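Chapter 7
Teaching by Demonstration

Learning objectives

After completing this chapter, the student should be able to:
describe the difference between hand guiding and remote control as ways of showing a robot a task;
explain why the starting position of a demonstration must be controlled;
judge whether a recorded demonstration should be kept, trimmed or discarded.

7.1 Introduction

In Chapter 6, every motion was written out in advance by a programmer. Many assembly tasks resist that treatment. A peg that enters its hole at a slight angle calls for small corrections that a skilled worker makes without thought and can seldom put into words. Teaching by demonstration records those corrections directly.

Two methods are in common use. In hand guiding, the instructor takes hold of the arm and moves it through the task while the joint positions are stored. In remote control, the instructor stands apart from the arm and drives it through a second device, such as a glove or a smaller copy of the arm. Hand guiding is simple to set up, but it becomes awkward when two arms must work together – one person cannot easily steer both arms and all of the fingers. Remote control is therefore the usual choice for two-handed work.

The chapter follows one case throughout. The Keder course at the Dustitz training center uses a task board of small pegs and fixtures, and its students record 28 demonstrations of each task before any training begins. The full Keder set holds 2,000 recordings, of which 800 were made by first-year students. Section 7.4 examines why a number of these were later set aside.

Students should give special attention to the ready position. A demonstration that begins with the hands in an arbitrary place teaches the robot an arbitrary first move.

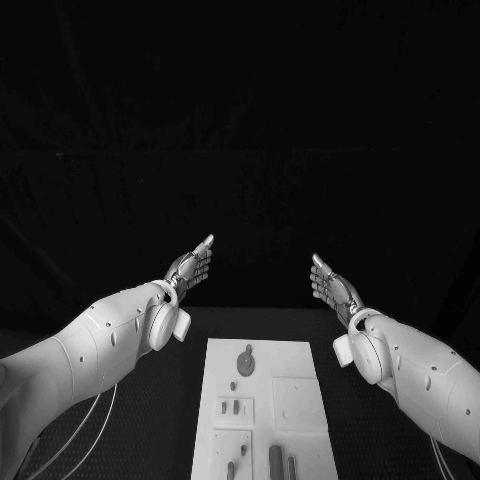 Figure 7.1 Two arms with open hands facing each other above the far end of a task board.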